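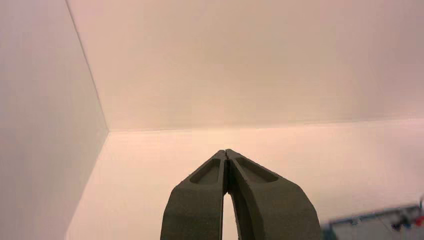 Issue 8

I have been reading about empty corners again, and I remain unconvinced. The idea, if you haven't run into it, is that every cupboard, box and shelf in the house should have one corner left bare, pale and plain, so that the eye can rest. My eye has never once asked for a rest inside a cupboard.

Tanveer Lodhi swears by it. He gave a talk on the subject in Dritthorpe in July, and I went along, paid my £5 and took notes. He says a smooth panel with nothing stuck to it is the cheapest improvement you can make. Fair enough, it costs nothing. So does leaving things as they are.

My own trouble is the big storage cupboard on the landing. I painted the inside a sort of peachy cream, from a tin labelled Andton, which the man in the shop called warm. It is warm at midday. By teatime it's the colour of a plaster. The left side I did with the end of an older tin and it came out pinker, and now I can't look at the corner without seeing two colours meeting. Tanveer says that gives the space depth. I say it gives it two colours.

Then there are the seams. All the tidy-house people go on about clean lines, but a plain pale box has more lines in it than a cluttered one, or you notice them more. When there were blankets piled up to the top I had no idea how the back met the floor. Now I think about filler. I did buy some, and a scraper, and both are sitting on the windowsill.

As for the blankets, they went into an Abbasi chest that cost me £80 second-hand and takes up the whole end of the spare room. I'd like someone to explain where the saving of space comes in. My sister in Sorkomcombe did the same with her airing cupboard and had the towels back in it within 2 weeks.

I'll keep the corner bare until the weather turns and we need the thick blankets again. The filler can wait until then as well.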